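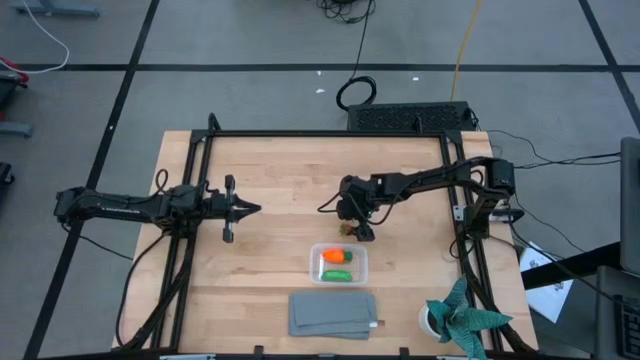
The strawberry was what Selina Grabner had bet on.

"The carrot's easy," she told Petro. "A carrot has a middle. You grab the middle. A strawberry is all shoulders."

"It's tiny," said Petro Harasym.

"It's still all shoulders!"

They had come in on a Saturday, which neither of them was paid for, and the heating at Coden didn't run on Saturdays in January, so Petro was working in his coat. The task sheet said CLEAR UP AFTER LUNCH in his handwriting. Vegetables and fruit into the clear box, gray cloth left folded, two arms allowed, hands off the table. Anybody's six-year-old could do it. Selina's actual six-year-old had done it on Thursday while singing, and then asked if there was a harder one.

Petro pressed the key. The left arm slid out over the bare wood and stopped there with its fingers pointing at nothing much. The right arm came up, bent its elbow and began to think.

That was how Selina always put it, thinking, and Petro always told her it was no such thing, and she went on saying it. She had spent 3 years selling dishwashers for Strickland before she learned to code, and she had never lost the feeling that a machine doing a chore was the best show in town. She used to sit on the shop floor after closing and run the demo model empty just to hear it change its mind between cycles.

"Carrot," she whispered.

The carrot went in, sideways. The green one followed it and landed just below, and Selina clapped with her gloves on, so it made a noise like someone beating a small rug.

"Don't clap until it's finished," said Petro.

"I'd never clap at all, then."

He had to give her that. Back in the fall the arm had picked up the table. It had tried to, anyway. It had closed on the edge of a board and pulled, with great confidence, until the motors gave up and Daryna Zakharchenko came running from the next room with a sandwich in her hand. In those days they would have called one carrot in one box a good week.

The right gripper swung back over the table. It went down by the strawberry, missed it, went up, and came down again a little nearer. Petro put his pencil behind his ear. Selina held the sleeve of his coat.

"It's going to squash it," he said.

"It isn't."

"It's going to shoot it across the room like a watermelon seed."

"Petro, hush, look, look!"

The fingers closed. The strawberry tipped, showed a bit of its green, and stayed. Then the arm lifted, so slowly that she could have gone for coffee, and carried it toward the box, and stopped over the rim.

It waited there. The fans hummed. Petro looked at the screen and then at the arm, and he found that he was leaning, the way people lean in a bowling alley.

"Go on," he said, very low.

"You're talking to it!"

"I'm talking to you."

"Go on," said Selina, to the arm, since somebody should.

It let go. The strawberry hit the carrot, bounced, wobbled along the side and dropped in next to the green one. Selina shrieked. She did a whole lap of the room, stepping high over the cables, and came back out of breath and pink in the face.

"Eleven minutes," said Petro, reading the clock. "For lunch for one."

"So it's slow! My brother's slow, and he's never put away a carrot in his life." She was already reaching for the box to tip it out. "Again. And this time can we unfold the cloth?"

Petro looked at the cloth. He thought about corners, and about how a cloth has none when it's in a heap. Then he took off his coat and sat down.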